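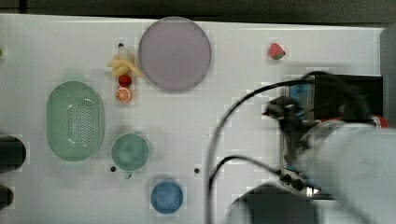 Conservar la fruta en agosto sin tirar la mitad

¡Por fin hay melocotones que huelen a melocotón! En casa esperamos este mes todo el año, y cada verano cometía el mismo error: comprar de más, llenar el frutero y encontrar un fondo pocho a los 7 días. Llevo un par de temporadas probando trucos y estos son los que se han quedado.

No laves nada al llegar. La humedad es lo que peor le sienta a la fruta (sobre todo a las frambuesas y los higos), así que guárdala tal cual y pasa por el colador solo lo que vayas a comer en ese momento. Si ya la has lavado, extiéndela sobre un paño y déjala secar del todo antes de meterla en la nevera.

Los plátanos, aparte. Maduran deprisa y arrastran a los demás, y a los aguacates ni te cuento. Yo los cuelgo de un gancho junto a la ventana y santo remedio.

Melocotones, ciruelas y nectarinas se ponen en un plato grande y llano, en una sola capa, sin que se toquen. En un bol hondo los de abajo se golpean y no te enteras hasta que es tarde. Cuando cedan un poquito al apretar junto al rabito, a la nevera, y aguantan varios días más.
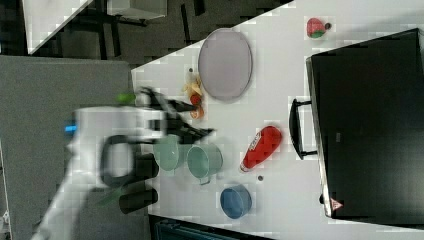
Joanne Hartley escribe que ella hace lo mismo con los tomates, pero boca abajo, apoyados por el lado del tallo, y que desde entonces le duran bastante más. ¡Lo he probado y me encanta! Los míos van ahora así, en la encimera y nunca en la nevera, salvo que estén ya muy maduros.

¿Y lo que se pasa igualmente? Compota rápida: 600 gramos de fruta troceada, el zumo de medio limón, dos cucharadas de azúcar y fuego suave hasta que se deshaga (remueve de vez en cuando, que se agarra). Con yogur está buenísima, y en una tostada con queso fresco, mejor todavía.

También se puede congelar. Corta la fruta en gajos, ponla separada en una bandeja y, cuando esté dura, pásala a una bolsa. Si la embolsas directamente sale un bloque imposible de partir, y lo digo con un cuchillo mellado en el cajón.

Para la próxima entrada estoy preparando las hierbas frescas: el perejil en un vaso de agua, la albahaca fuera del frío y el cilantro, que todavía se me resiste.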